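Course Notes, Unit 3: Perception and Control for Two-Arm Manipulation
Prepared by Ayanda Zulu, Villholm Robotics Teaching Laboratory
December 16, 2023

These notes accompany the second block of laboratory sessions. Students are expected to have read the Brikach controller manual and to have a working build of the Lekota planning library before attending.

3.1 Workspace and frames

All poses in this unit are expressed in the table frame. The work area is marked on the tabletop with tape, and the planner treats its outline as a hard limit for both wrists. Head camera observations are transformed into the table frame before any grasp is proposed – an error in this transform will appear later as a grasp that is consistently offset to one side.

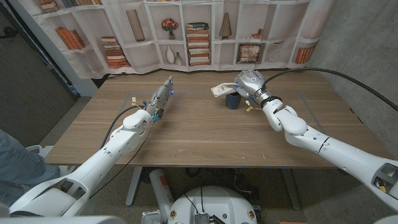
Figure 1. Right hand closed on a crumpled item, with the dark blue cup on the table below it. Head view.

When a hand is closed on a deformable item, the visible outline of that item is a poor guide to its extent. The collision model therefore attaches a padded volume to the hand, and the padding is kept until the gripper state returns to open. Cables are not modelled in Lekota. Students must set joint limits that leave sufficient slack at each wrist.

3.2 Pre-grasp states

A pre-grasp state is defined by three quantities: wrist pose, finger aperture and approach direction. In Figure 2 the right hand is open like a pincer beside the mug, with the upper fingertip almost touching it, while a flat cloth pouch lies nearer the front edge of the table. The perception module must return two separate object instances for such an arrangement. A single merged instance is the most common fault in submitted work.

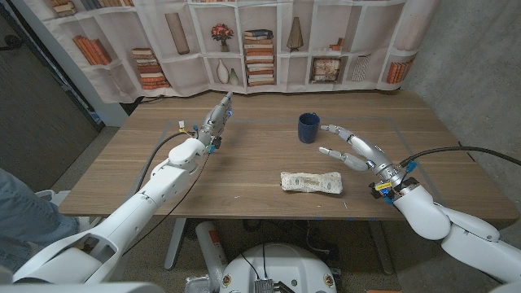

Page last modified: December 2023

The left hand is held edge-on with its fingers straight. In the exercise this arm is assigned the idle role, and its pose is passed to the planner as a static obstacle. Planning requests time out after 24 seconds. Students should log the failed request in full and should not simply extend the limit.

3.3 Wrist view and background rejection

The wrist camera supplies a close view of the fingers but may contain very little of the tabletop. The printed bookshelf backdrop is a demanding case for segmentation, as its books, vases and framed pictures are readily labelled as graspable objects. Depth should be used to reject them. Colour thresholds alone are unsuitable, given the orange and navy blue spines in the print.
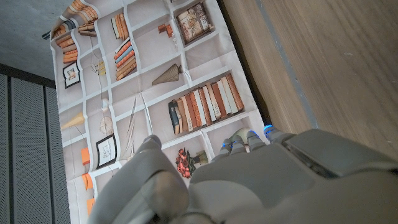
3.4 Assessed exercise

Write a node that accepts head and wrist detections and publishes only those lying within the taped area. The exercise is worth 55 marks. Reports are to be submitted through the Drestitska portal before the March session.

Related notes
Unit 2: Camera Calibration and the Table Frame
Unit 4: Role Assignment in Two-Arm Planning
Brikach Controller: Laboratory Settings

Contact: Villholm Robotics Teaching Laboratory, Course Office | © Villholm | Back to top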